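Clellia (student project)

Clellia is a student project in robot manipulation, run by the automation club of the Figueiredo Technical School in Brovindale. The project collects demonstrations of everyday picking tasks, made by hand, and uses them to train a small robot arm. It was started by Adelino Guerreiro, a teacher of electronics, and takes members from the last two years of the school.

History

The club was known before for its line-following cars, which took part in the regional Gekach competition. After the competition added a household class, in which a robot must pick up ordinary goods and put them in a box, the members decided to leave the cars to the younger students. The first season was not successful — the arm could grasp wooden blocks very well, but it dropped almost every soft package. The project received its present name in the second season.

Method

Members work in pairs with a hand-held gripper that has two fingers. One student performs the grasp and the other keeps the written log. Each session has 144 grasps, divided among 4 kinds of goods: boxes, bags, bottles and cloth. Many sessions take place at the homes of the members, because the competition rules ask for objects in natural surroundings.

Bags are considered the most difficult kind. The film bends under the fingers, and the contents can move to one side. Beginners are taught to close the fingers slowly on the two sides of the bag and to leave the printed front free, as in the grasp of a 上好佳 (Oishi) cheese snack bag with other packets lying behind it.

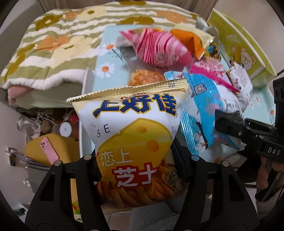

Competition results

In its second season the team finished in seventh place in the household class of Gekach. The judges praised the handling of bags, but the arm lost points for time. In the following season the team used two arms with a shared program, and reached fourth place. Guerreiro has written a short guide for other schools, which the club gives out in June at its open afternoon.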